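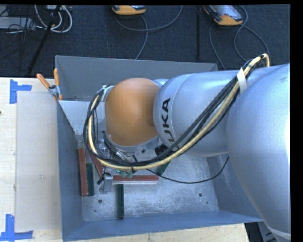

Picking station, test bin with red and green bars, arm above the bin.

Langlois Components, Deltwood site
Minutes of the monthly meeting on the picking station
Wednesday, 2:00 p.m., training room

Present: day shift and evening shift representatives, maintenance, quality, personnel office, production manager (chair). Excused: purchasing.

1. Minutes of the April meeting
Approved with one correction. The station belongs to the Ostcombe line and not to the packing line.

2. Status of the station
Maintenance reported that the arm picked 413 parts without help during the last trial shift. Parts lying close to the bin wall are still the most difficult. When the arm stops, an operator must release it with the handheld unit, and at present only 7 persons are trained for this. The evening shift asked to have two trained persons present at all times. Agreed.

3. Cables
Quality asked if the cables and hoses on the arm can catch on the wall of the bin. Maintenance will check the full movement again and bring the result to the next meeting.

4. Work of the sorting group
The day shift representative said that colleagues are worried. Before, they sorted by hand and could talk together during the work. Now one person stands by the station and waits, and this person feels alone and also responsible for every stop. The chair answered that no position in the sorting group will be removed this year. The representatives asked to have this in writing. The personnel office will prepare the letter.

Rotation was discussed for a long time. The proposal is a change every 2 hours between the station and the inspection table. Evening shift agrees, day shift wants to try it first on one line.

5. Pay grade
The operators who release the arm do a new task, and the representatives ask for a higher grade. No decision. The personnel office will ask the Menow site how it is handled there.

6. Other
The floor marking near the station must be renewed. The noise measurement is still open.

Next meeting: same room, same time. The trial result must be sent to all members before.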